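# Can a Machine Make Your Lunch Yet?

A sandwich looks like an easy job. You take bread, add the things you like, and put more bread on top. For a robot, each of those steps is a separate problem.

The first problem is finding the food. A robot's camera sends it a picture made of tiny colored dots. A computer program has to work out which dots are bread and which are table. Clear plastic boxes make this harder. Light passes through them, so their edges are difficult to find.

The second problem is picking things up. Your hand has skin that can feel when something starts to slip. Many robot grippers have only 2 hard fingers and no sense of touch. A flat slice of cheese is thin, so the fingers must close in exactly the right place.

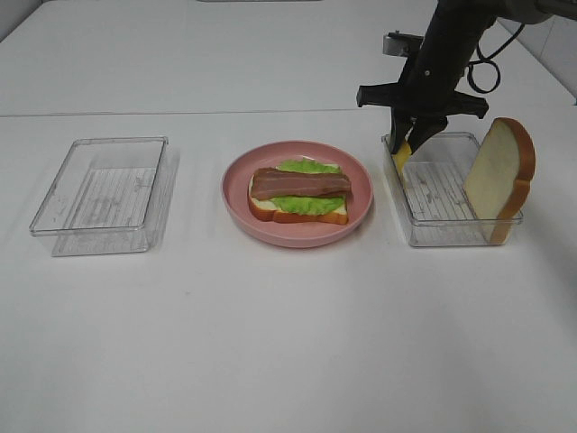

The third problem is order. Lettuce and bacon must go on before the top slice of bread. If one piece lands crooked, the next one may slide off. A person fixes that without thinking. A robot has to notice the mistake first, and then it needs a plan for fixing it.

Engineers often practice with toy food. Toy bacon does not tear, and it can be used 400 times without going bad. Real bacon is greasy and bends in a new way each time, so a robot that does well with toys still has more to learn.

Can machines do kitchen chores, then? Some can do one chore in one place, with everything set out for them. A robot that could walk into your kitchen, find the bread and make lunch is still being worked on.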